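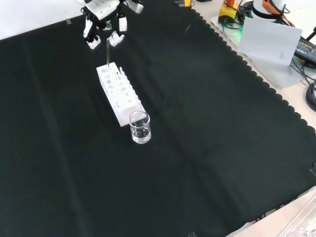 Test tube racks are bought by hole count and judged by hole diameter. A catalog entry that promises 100 positions says little about whether a slim tube will stand straight in any of them. The common answer in small labs is one block with several bores, and the white rack used here follows it, with round holes of several sizes across its top face and a line of small upright pegs along one side. A tube lowered into the back row has to find a hole close to its own diameter. Too much clearance and it leans, which puts the liquid line at an angle and makes a reading by eye unreliable.

Hefin Harries, who runs the teaching bench at Skitia, specifies clearance before anything else. His limit is 2 mm across the diameter. "Past that you are storing tubes, and you can't read them," he says. He tested racks from several suppliers last November and kept the ones with a support below the top plate as well as the plate itself.
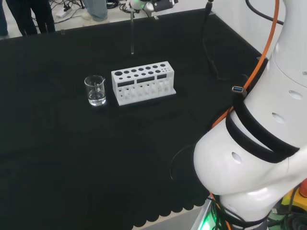
Beaker and rack side by side on black cloth. The larger holes are at the left end of the rack, the smallest at the far right.

The black cloth is a matter of contrast. Clear glass on a pale bench loses its outline under overhead light. Against black, the rim and base of a beaker pick up bright reflections and a thin tube shows as a pale line. Cloth has drawbacks. It creases, and a fold under a base plate can tilt a rack. Jonalyn Estrella, a technician at Fellach, irons hers and replaces it after around 790 hours of bench use. She does not use it with solvents.

Beakers remain the weak point for measurement. The graduations printed on the side are approximate, and a shallow fill is harder to judge than a half-full one. Estrella uses the beaker to hold water and the pipette to measure it. The spout should face away from the rack, with a hand's width between the two so that drips land on the cloth.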